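**Hundex ticket 291: language push policy stalls on "separate by color"**
Opened 9 Apr 2023. Status: open
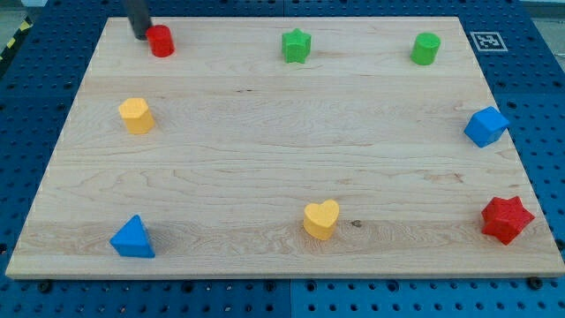

Policy handles single-block commands fine. On two-step commands it reaches the first block and then hovers until timeout. Ran 80 episodes on the Trernico checkpoint, 16 finished.

Tried:
- Longer timeout. Same result.
- Lower action noise. Same result.
- Relabeled 1,000 demos with the Hokeo script, splitting instructions at each contact. Retraining now.

Suspect the old labels span both pushes, so the text never changes mid-episode. Will rerun the same 80 starts and post the numbers.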